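About Us

Hi, I'm Inès Baudry, and I run Stidlow. We try out grippers, arms, cameras and controllers for people who have to buy them and would like to know what they're getting into first. If you've ever had three sales brochures open and found that all three promised the same thing, you already know why we exist!

I started out fixing pick-and-place cells at a packaging plant, and I spent a lot of that time swapping out fingers that were wrong for the part. Good fingers, mostly, just wrong for what they were being asked to hold. So I began keeping notes, and then I began lending the notes to friends, and then somebody offered to pay for them. That was Itodholm, still a client, and still the pickiest one we have (hello, you know it's true).

What we do is pretty simple. You send us your parts and tell us which grippers you're considering. We mount each one, run it on your parts for as long as it takes, and write down what happened. Last year we logged 3227 grasps on one job alone, split over two arms and four sets of fingers. Hard pads, soft pads, new pads, pads that should have gone in the trash in January -- we like to test worn ones too, since that's what you'll be running six months from now.

Clear plastic is my personal favorite and also my personal headache. Depth cameras hate it, glossy curves slide, and anything with a hinge wants to swing just when you'd like it to stay put.
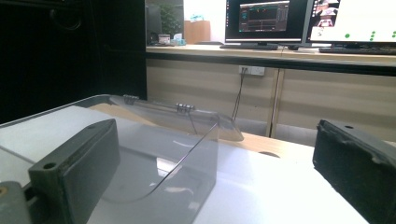

A clear hinged piece between two well-used fingers, with the monitors on the desk behind.

We keep 51 test objects on our own shelves for people who don't have parts ready to send, and almost 256 finger sets in labeled drawers. You're welcome to come and dig through them. Bring the weird part, the one your last integrator sighed at.

A couple of things we don't do. We don't sell hardware, and we don't take a cut from anyone who does. When we compared the Wongsuwan two-finger gripper with the Zurnavus one, both makers got the same report on the same morning, and neither of them loved all of it. Fine by me! We also won't hand you a single score out of ten. A gripper that's great on boxes can be hopeless on lids, and you'd want to see those results side by side.

Reports come with the raw logs, the wrist camera video and my plain-English notes, which tend to run long -- the last one was 83 pages, sorry about that. There's a two-page version at the front if you're in a hurry.

The shop is open on weekdays and closed on Sunday, though I do read email then with my coffee. Write to me about your parts, send a sketch if you've got one, and I'll tell you what I'd try first.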